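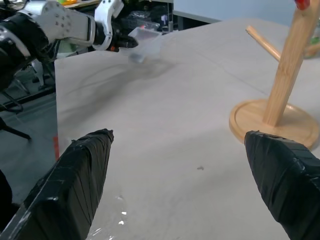
Mug tree on the pale table, upright post and one of the pegs

Dear all,

Lovely to see so many replies after my last one, and sorry to be slow getting back to you. September always gets away from me, what with the apples and the grandchildren's shoes. I wanted to answer Ciarán properly because I think his question will be a familiar one to plenty of people on this list.

Ciarán Geraghty wrote:

> Hello Dolores and everyone,
>
> We moved into the flat on Stanthorpe Road in the summer and I am still fighting with the kitchen. There are two wall cupboards and one of them has the boiler in it. At present the mugs live in a stack by the kettle, and I have already lost one good one to the floor. My sister says to put hooks under the cupboard. My neighbour says get a mug tree. I had one as a student and it fell over every time I took a mug off the left side, so I am wary.
>
> Also, what do people do with the clear plastic tubs? I must have every tub that ever came with soup in it. And can anyone tell me how to look after a plain wooden tree, if I do get one? Is it oil or leave it alone?
>
> Thanks, and thanks for the marmalade advice, it did set in the end.
>
> Ciarán

Well, Ciarán, I am on your neighbour's side, though I had years of hooks in the old house at Doherty Lane and I don't want to be rude about them. Hooks are fine if your cupboard bottoms are solid. Mine were not, and one evening the whole row came down on the draining board, with my mother's blue and white cup among them. I've never quite trusted a hook since.

About the falling over. I would bet your student one had a base that was too small for it, or pegs that stuck straight out so the weight hung a long way from the middle. Look for a round wooden base with a bit of spread to it, and pegs that slope upwards — that way the handle slides in towards the post and stays there. A square post is nice too, I find, as the pegs seem to sit more firmly in a flat face than a curved one, but my brother-in-law turns wood and tells me I am talking nonsense, so take that as you like. Give each peg a wiggle in the shop before you pay. If one turns under your fingers, it wants glue, and you may as well have one that doesn't.

The other half of it is how you load the thing. Heaviest mugs on the bottom pegs, and put them on in opposite pairs, one this side and one that. Take them off the same way if you can remember to. I can't first thing in the morning, so I keep my own mug at the bottom and let everyone else's balance it.

As for oil or no oil, it depends on the finish. If the wood is bare and light, a very little food-safe oil on a soft rag, left overnight and buffed in the morning, will stop it going grey where wet handles drip on it. I use the one from Dekus, 218 ml in a squat bottle, and I've had the same bottle so long that the label has come off. If it is varnished, just wipe it with a damp cloth and dry it straight away. Please don't stand it in the sink! The base will drink up the water and split, and then you will have your student one all over again.

Now, the tubs. I am as bad as you are. When I finally emptied the bottom drawer I had 49 of them, and lids for perhaps half. I laid everything out on the table, matched each tub to a lid, and anything without a partner went straight out to the recycling (check what your council takes, ours is fussy). The keepers nest inside one another with the lids stood up on edge in a bread tin. I keep a few of the clear ones out for buttons and picture hooks, and it is a great comfort to see what's in a thing without opening it.

One small plea while you have the table cleared. Go over it with a cloth before anything goes back. It's surprising what collects on a pale top, little specks and smears and odd bits of plastic wrapping, and you'll only be picking them off the bottoms of your mugs later.

If you would like to look at some trees before buying, Bristeck in the arcade had a shelf of plain ones when I was last in, and they didn't mind me wiggling the pegs. Take your biggest mug with you in a bag. I did, and the first tree I tried wouldn't let it hang clear of the one below.

Has anyone else got strong views on hooks? I know there are a few of you.

Warmly,
Dolores Greenberg

PS. Very glad about the marmalade.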